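Lakura opens packing room for shoe parts in Gorkau

Gorkau, Nov 14, 2021 - Lakura, supplier of small parts for shoe shops and repair workshops, has opened a new packing room at its house in Gorkau. The room has a surface of 172 square meters and replaces two older storage places in the town.

In the new room the insoles, pads and other small goods are kept on open shelves, and the cardboard boxes stay close to the work. "Before, we were walking too much for every order," says Viorica Zamfir, head of the packing department. "Now the way is short, and we find an insole in a moment."

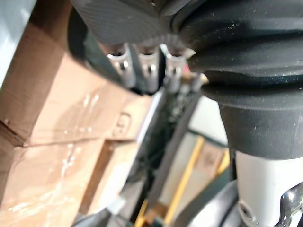
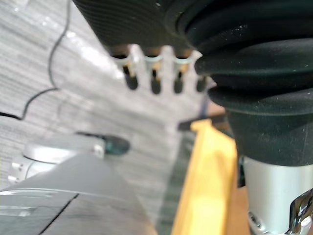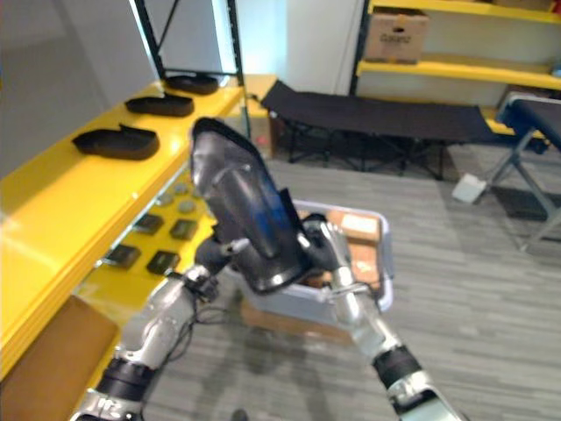 Orders from December

From December, Lakura will accept also small orders from six pairs of insoles. Workshops which are already customers do not need to register again - their old number stays valid. The price list is sent on request.

Contact for press: Domnica Vlad, Lakura, Gorkau office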